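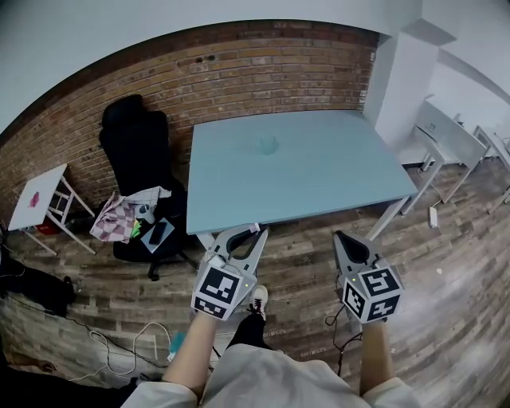 Brick wall and blue table.

Travel | Museums

The Nilitz Museum of Glass keeps 1,957 objects on two floors, and a visit takes up to 61 minutes at a steady pace. Start upstairs, where the labels are older and the rooms quieter. Tickets are sold at the Ultow Street door – cards only.
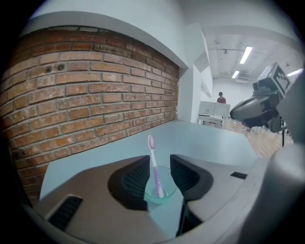
Rekha Bangera disagrees about the order and would begin downstairs, with the Caruso lamps, before the school groups arrive at 11.

The upper floor closes for rewiring in March.

We use cookies to improve your visit. Accept | Settings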